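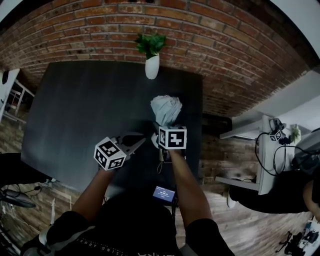

Photo: Dewanti Teoh / Ponderden

November, evening

Second full day with the hand-held grippers at the gray table. I want to get the notes down before I forget which pair did what.

We have two pairs to choose from. The Rarkex pair is the older design, with the straight fingers and the heavier body. The Wekosard pair came last week in a box with no manual, only a card with a web address on it. Abhishek set both up on the same software so the logs would come out in the same format. That took him most of yesterday and he was not in a good mood by lunch.

The task today was soft things. Pick up a crumpled piece, pass it from one side to the other, put it down, start over. I did the morning with the Rarkex and the afternoon with the Wekosard. Itziar wanted it the other way around, on the grounds that my hands would be tired by the afternoon and the newer pair would look worse than it is. She has a point. Tomorrow we swap.

Rarkex first. The squeeze is stiff for the first third of the travel and then it goes light all at once, so I kept closing harder than I meant to. On soft stuff this doesn't matter much. On the paper cups we tried for ten minutes before the break it mattered a lot, and I crushed most of them. The weight sits forward of the hand. By the end of the first hour I felt it in the outside of my wrist, same place as last spring when I overdid it with the old rig. Tracking was good. Abhishek looked at two of the files and found one short dropout, when I had turned my left hand so far over that the marker cube was behind my own arm.

Wekosard second. Much lighter, and the squeeze is even all the way through. I could hold a fold by one layer, which I never managed in the morning. The trouble is the cable. It comes off at the bottom and pulls when I reach across, and twice I had to stop and pull some slack through. Spyros says to tape it along the forearm. I tried that and it was worse, because the tape let go when I bent my elbow. A longer cable with a soft sleeve would probably do it. I wrote that on the list.

The fingertips on the Wekosard are also slicker. With fabric this was fine as long as I took a good bite of it. If I only caught an edge, it slid out about the time I started to lift. Bernice has a sheet of thin rubber left over from the Ververidis job and is going to cut pads from it tonight. If the pads change the closed width we'll have to run the calibration again, and she knows that and is doing it anyway.

Numbers, for my own use. Ponderden wants 1,000 usable passes for each pair before anyone decides. The shared log stood at 3,377 when we shut down, but that is every recording from every task going back to the start, including the bad ones, so it doesn't say much about this comparison. I set myself 200 passes per session and got there in the morning. In the afternoon I came up short on account of the cable and a long phone call from the landlord's office about the loading door.

A few things on how I work, so I don't learn them a third time. Glance at the timer before the first move and make sure it is running. I lost a good stretch yesterday by not doing that. Let go completely between passes, even if the next one starts from the same spot, or Abhishek can't find the cut. Don't talk with my hands while recording. Keep my elbows out from my sides when the two cubes come close together, otherwise one hides the other and the file has a hole in it.

Dewanti was in for part of the day. She asked which pair I liked and I said the Wekosard, and then she asked which one I would want to use for 4 hours and I had to think about it. Still the Wekosard, if the cable gets fixed. If it doesn't, I would take the Rarkex and a wrist brace.

Spyros doesn't agree. He has bigger hands and the Wekosard handle is too narrow for him, so he ends up holding it with his fingertips. He wants us to wrap the handle in bike tape. Fine with me as long as it comes off again between people. He also thinks the jaws open wider on the Rarkex. I don't think they do, but we never measured, so I'll bring the calipers in.

Left on the list for tomorrow: swap the order, check Bernice's pads, calipers, ask about the longer cable, new batch of paper cups. Abhishek wants us to start at 8:30 and I told him 9.

Wrist is sore but not bad. Ice, then bed.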